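Robots Have House Rules Too

Does your classroom have a list of rules on the wall? Mine did when I was a kid, and number one was always "no running." Robots work with rules too, and I think theirs are a lot more interesting (sorry, Mrs. whoever-made-that-poster!). I write about machines for a living, so I've spent plenty of hours reading them.

First thing to know: most robot rules are really for people. A robot arm can't read a rule book. Somebody has to read it for the robot, and then build the robot and set up its table so that the rules get followed. Grown-ups call these rules "standards." A standard is a big agreement, written down, so that a careful person in one country and a careful person in another do the job the same way. The safety binder at Hilido, a workshop I visited in August, is 206 pages long. I read it on a train and only fell asleep once.

Let's start with signs. You know how a stop sign is the same shape all over town, so you get the message before you've read a word? Warning stickers work like that. A triangle with a black border and a dark symbol inside means "watch out, something here could hurt you." Little kids can understand it, and so can people who speak different languages. The sticker goes on the robot itself, out on the front, and you're not allowed to peel it off because you like stickers. I asked.
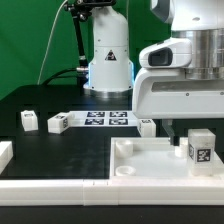
Next comes my favorite rule, which is about where your hands go. When an arm is switched on and allowed to move, your hands stay out of the space it can reach. Even if it's standing still! A robot that isn't moving might be finished, or it might be about to start its next job, and from the outside those look exactly the same. So at Hilido you press stop first, you wait, and then you reach in. If you drop your pencil in there, well, the pencil can wait too.

Then there's speed. Picture yourself carrying a full bowl of soup past your baby cousin. You'd slow down, right? Robots that share a room with people often get a speed limit for the same reason, and it's somebody's job to check that the limit is set before work starts. The Hilido people have a checklist with 16 lines on it for the start of the day, and speed is near the top.

Some rules are about helping the robot do neat work. Lots of robots use cameras, and a camera needs something easy to spot. That's why you'll see black squares with blocky white patterns printed on paper or stuck on blocks. They're called markers, and each pattern is a bit like a name tag. The computer finds the tag and works out where the thing is and which way it's turned. Good practice says keep your markers flat and clean, and don't cover them with your lunch.

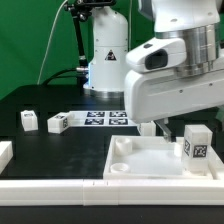
Edges matter as well. A tray with raised sides helps keep small parts from rolling off to live under the furniture, and a low wall along the front of a table does the same for anything that gets away from the tray. Cables need a path too, somewhere the arm won't snag them when it swings around.

You can try this at home without any robot. Put a tray on the table and ask a friend to be the arm. Write your rules before you begin: where hands can go, how fast the arm may move, what word means stop. Then play, and see which rule you forgot. We forgot the stop word, and my friend kept stacking blocks until dinner.

COMMENTS

stader_kid: my sister was the arm and she went WAY over the speed limit

Arninside Library Club: We did the tray game with our after-school group and they wrote 11 rules. The favorite was "the arm must not eat the blocks."

moonpickle: why is it a triangle and not a circle

Author: Great question, moonpickle! Circles are mostly used for "you must" and "you must not" signs, so the triangle got the job of saying "careful."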